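Emthorpe stopped handing out free plastic bags in December. Shops on the main street now charge 9 cents each, and the bakery has gone over to paper.

Most households still keep a drawer full of the old ones. They line bins, carry wet swimsuits and wrap paint rollers overnight.

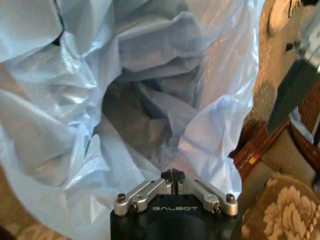
## Where they end up

The Ivenau depot takes clean bags on 2 mornings a week. Last month it filled 299 sacks, all bound for a plant that makes fence posts.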